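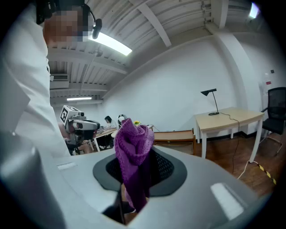
Cider country finds its second season

The Parry Valley has grown apples for well over a century, and for most of that time the fruit left the district by rail. Cider was made in sheds, for the household, from whatever the packing houses refused. The decision by growers at Erside to plant bittersweet varieties on a commercial scale marked a change of direction, and the district now has 13 licensed cider producers.

Prirero Cider Works is the largest of them. Its orchard holds 3,770 trees on the north-facing slope above the river, most of them Kingston Black, Yarlington Mill and Dabinett. Picking begins in March and the last fruit is pressed in May. Juice from each variety is fermented separately and blended in spring, when the makers have a clearer view of the tannin and acidity at their disposal.

The flagship cider, Una, is a dry still style matured in old oak. It has a deep amber colour, with flavours of baked apple, leather and a little smoke. The most recent release was limited to 506 cases and is sold mainly at the cellar door, where it is poured by the glass beside a plate of washed-rind cheese and pickled walnuts.

Visitors may book a guided tasting, held at 11 am and again at 2 pm during the cooler months. Each session is limited to 20 guests and covers five ciders, beginning with a light sparkling blend made from dessert apples. Guests are encouraged to taste the unblended juices when these are available. Dabinett in particular is a surprise to those who know only sweet cider, as its soft, drying finish lingers for some time.

Smaller producers along the Erside road open by appointment. Several make perry as well, although the pear trees are young and quantities remain modest. Bottles from these makers seldom travel beyond the valley, and the general store at Parry keeps a shelf of them near the counter. Visitors intending to taste at more than one property should arrange a driver in advance, as there is no taxi service after 6 pm.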